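The Folding Standard 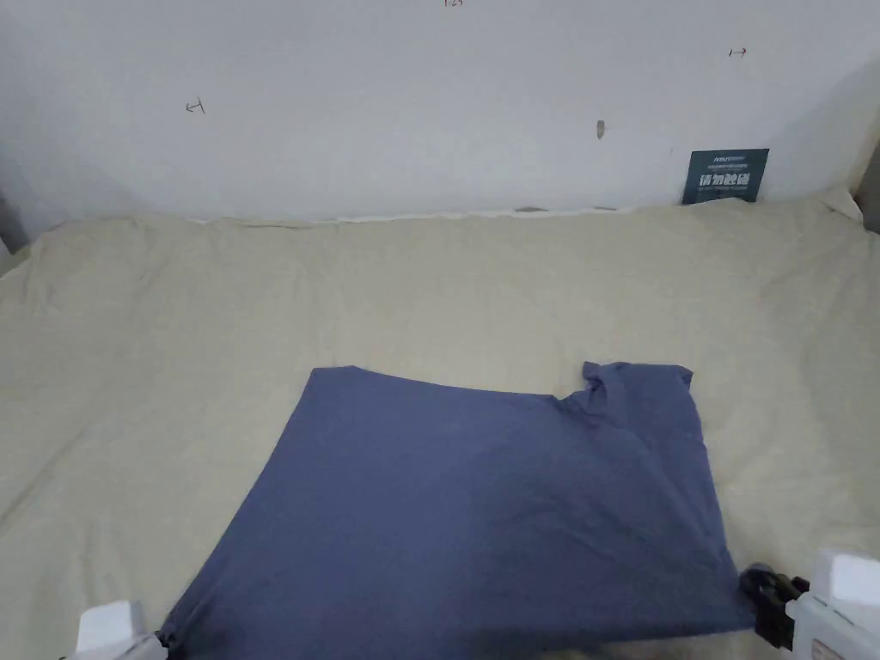 Holtenia, Issue 16, p. 20

The rule that gave Anas Naciri trouble was 4.2. It said that a garment left on the table at the end of an episode must be left as it lies, and that the operator must set both grippers down before touching it by hand.

He had signed for the rules on Monday, in the front office at Plokthorpe, without reading past the second page. The woman at the desk gave him a locker key and a printed copy with a staple through the corner. By lunch he had done his first blue-gray T-shirt and failed it.

"You fixed the sleeve," Lahlou said. She was the reviewer for his row. She had the recording up on her screen and did not turn around.

"It was bunched up."

"I know it was. You reached in with your hand."

"For one second."

"Then it's one second of a hand in there. Strike it and go again."

He struck it and went again. Take the bottom corners, left first and then right. Lift only when both are closed. Bring the hem up to the shoulder line, let go, wait for the cloth to settle. If the sleeve turned over on itself, the grippers had to turn it back. If they couldn't, the episode was marked incomplete and kept.

It was the keeping he didn't understand. At the laundry in Flenton where he had worked before, a bad fold went back in the bin and no one wrote it down. Here a bad fold had a number, the same as a good one. He asked Lahlou about it at the coffee machine.

"What do you think the arm does when a sleeve bunches up?" she said.

"I don't know. Stops?"

"It does whatever you did. If you cheat, it learns that the sleeve fixes itself." She put the lid on her cup. "Read 4.2 again. Somebody wrote that after a bad month."

He read it again on the bus. There was a note under it in small type that he had missed. It said that a previous set of 3,812 episodes had been withdrawn after an audit found hands on the cloth in a portion of them, and that the whole set had been withdrawn because the portion could not be agreed on. He thought of all those shirts. Somebody had stood at a table and folded every one.

The next day he was at his table by eight. The beige sheet had been pulled up to the wall and left wrinkled, which was also a rule, 2.6, and one he had broken the day before by smoothing it flat. The little dark teal sign leaned against the wall on the right with its white characters. 请勿触碰. He had asked what it said and been told: please do not touch. He had taken it to mean the sign.

He put the T-shirt down and picked up the grippers. The left finger took its corner cleanly. The right one closed on the hem and slipped, and he opened it and closed it again. Up near the shoulder a piece of the shirt had folded over and was standing in a ridge. He looked at it. His wrists were already sore.

He brought the hem up. The ridge stayed where it was. He let go, waited, and went in from the side with the right gripper, and got hold of too much, and dragged the whole shoulder crooked. He put it back. He tried from above. It took four tries before the cloth turned over, and the shirt he ended up with would have been sent back at Flenton.

He set the grippers down and called it in.

Lahlou watched the recording through at normal speed. She didn't skip the part where he missed.

"Complete," she said. "Ugly. Mark it complete."

"You want the ugly ones?"

"I want what happened. You've got 100 to do by Friday, so don't stand there."

He went back, shook out the shirt and dropped it on the sheet. It landed with one sleeve underneath. He left it that way and picked up the grippers.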